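Dear Ms. Gauthier,

Thank you again for your patience with us this November. The Stakeo arm has now made 3,063 tries at clearing a kitchen table, and Tanner Marchand has gone through every log, bless him. 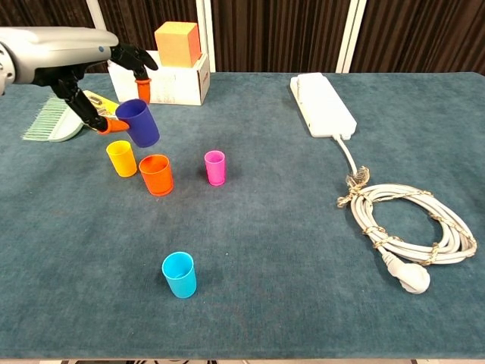 Plastic cups are still our best chore by a good margin, and I'm happy to say the last 30 runs went through without a dropped one! Tilt is the part we're still fussing over, as with the blue cup leaning in the hand, which would be fine empty and a sad business with juice in it. Brushes and tied-up cords are slower going, and I wouldn't promise them to the Pelletier households before spring.

We have 33 hours of bench time left and would like to spend them on pouring, if you agree.

Warmly,
Dale Morin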